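Workshop tips: cleaning up after rock and ore samples

9 Dec 2018

Quick list. Been meaning to post these since May, when I went through the 56 samples we hauled back from the Kuterlow claim. Mostly for people who pan, crack rock or cut a few stones at home.

Dust first. Never dry brush a broken rock indoors. Spray bottle, one drop of dish soap, mist it, then brush. Quartz dust is bad for your lungs, so wear a proper respirator, not the paper kind. Wipe the bench with a damp rag, no sweeping.
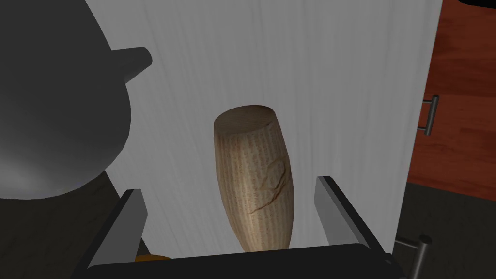 Rags go in a bucket with a lid, rinse outside. Not down the kitchen sink — grit sets like cement in the trap. Let the bucket stand overnight, pour off the clear water, scrape the mud out and bag it.

Light. Work by a window if you have one. Color in a wet stone reads very diffrent under a yellow bulb. I check everything twice, once in daylight and once under the lamp.
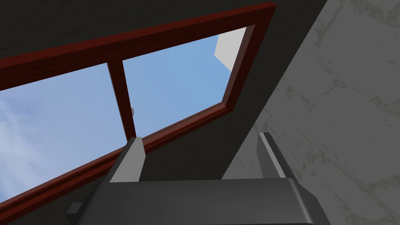
Skylight with a dark red-brown wood frame.

Sorting. Egg cartons for small stuff, holds 18 if you buy the big ones. Write the number on the rock AND on the carton. Paint pen on a dab of white correction fluid, let it dry, clear nail polish over top. Masking tape falls off by spring, ask me how I know.

Black sand. Magnet inside a sandwich bag. Drag it over the dry sand, lift, turn the bag inside out. Do it 2 times, the first pass always traps some fines.
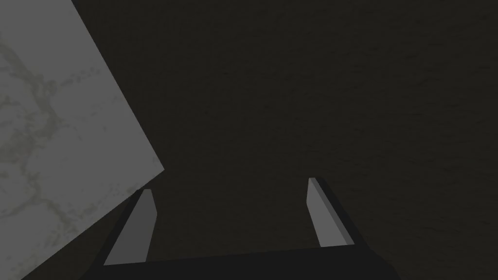

Grit and polish

Keep every grit in its own jar, own brush, own rag. One speck of coarse in the 500 and you start over. I label lids and jars both, lids wander. Zeseo jars seal ok, the Pirach ones leaked on me.

Rinse the tumbler barrel till the water runs clear, then rinse agian. Check the rim too, grit hides under the gasket.
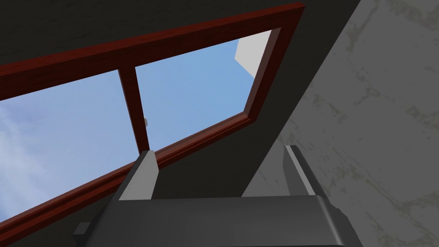 Blue sky through the two panes.

Rust on hammers and chisels: white vinegar overnight, scrub, rinse with baking soda water, dry right away, thin coat of oil. Mushroomed chisel heads get ground back before anybody swings at them. Safety glasses, every time.

More on scales and weighing next time, once the Ayala bags are sorted.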